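Semester Notes: The Fridge Task
4 min read

Our club entry for the simulation track is one long task: open the refrigerator, get the produce out, put it in the sink. No hardware is involved. The kitchen runs on the lab workstation overnight, and each member takes a piece of the pipeline. Mine is the refrigerator.

1. The door

The policy outputs joint velocities, and the door hinge has its own damping value. Our first value was too low, and a light touch on the handle sent the door into the wall. Raising it to 7 fixed that and broke the grasp, which now slips partway through the swing. We settled on scoring the door separately: 90 degrees or more counts as open.

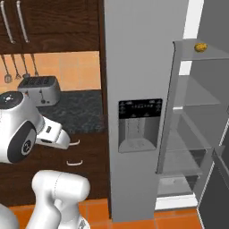

2. The shelf

Items spawn at random positions on the fridge shelves. Meat is a distractor and should be left alone. The yellow item is the target in this configuration. Its collision mesh is a convex hull, so the fingers stop slightly before they reach the visible surface. With glass shelves the depth channel is also unreliable, and we ended up giving the planner the shelf heights directly. 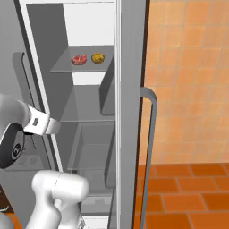
Clive Staniforth objected to that last part at the July review, on the grounds that a planner with the shelf heights handed to it is solving an easier problem than the one in the rules. He is right about the rules. The heights are now estimated from the first 95 steps of each episode, and the shelf score went down as expected.

3. The sink

Placement is the part that gave us the least trouble. The basin is wide, the target region is the whole inner well, and the release height hardly matters as long as the arm clears the rim. Quiroga, our logging script, marks an item as placed when its center stays inside the well after the fingers open. 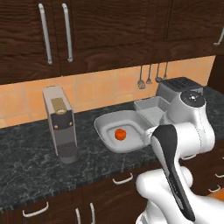

4. The wrist view

We replay failures from the wrist camera, and there are plenty to replay. Out of 614 episodes in the last batch, most failures came before finger contact. Sloped translucent surfaces close to the palm confuse the segmentation: it merges an item with the panel behind it and returns a centroid in the wrong place. I have tried masking by color, which works on yellow and does badly on anything pale. 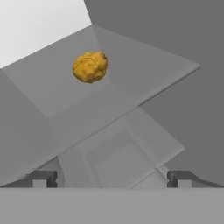
Wirby commented that we should drop the centroid entirely and fit a box to the depth points after removing the largest plane, then check whether the fingers can straddle it before closing. I have a branch with the plane removal done. The straddle check is still a stub that returns true.

Next batch starts at 6 pm, with the new damping value and the old gripper timeout.

2 comments · 7 shares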